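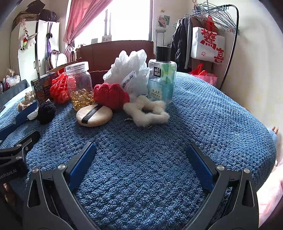

I went into The Lighthouse Mender expecting to fold laundry through it. My friend Efa Humphreys had been on at me since July to watch it, and I kept putting it off (subtitles, two hours long, a poster with a sad man on a rock). Well, I gave in last night and I've hardly thought about anything else since!

Arnout Peeters directs, and it's only his second film. Karabo Hlongwane plays Basto, a retired engineer who rows out to the island of Lusska to shut down the old lamp and then just doesn't. He stays. He fixes the stairs. He argues with a radio operator we never see, voiced by Lizelle Baloyi, and their nightly calls are the best thing in it. She's so funny, so tired, so obviously fond of him, and all we ever get is a crackly voice and the odd slurp of tea.

There's a stretch of almost 13 minutes in the middle where he says nothing at all and takes the lamp apart, and I was glued to it. You hear every screw. Then the phone goes and I jumped so hard the cat left the room. 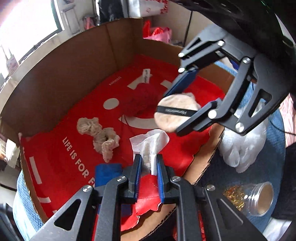

Issue 41

My one grumble is the nephew. Xolani Maluleke is a lovely actor and he does what he can, but the whole business with the boat loan felt as if it had wandered in from another film, and it gets wrapped up in a single conversation on a jetty. I'd have swapped all of it for one more radio call. Efa disagrees and thinks the nephew is the point, so we had a good long row about that by text.

Still, the ending! I won't spoil it, but watch what Basto does with his coat. It's set up in the first five minutes and I'd completely forgotten about it, and when it came back I made a noise out loud. The music helps too, all low brass and something that sounds like a squeezebox, and it stops at exactly the right moment.

If you're anywhere near Prernham, the little cinema there is showing it again next week, and I'm going back to see it on a proper screen. I want to hear that lamp room through big speakers. Efa is coming with me on the condition that I keep quiet about the nephew until we're out of the building, and I've promised to try.

Next up is Nkosi, the running film, which I know nothing about except that three of you have written in to say I'll cry.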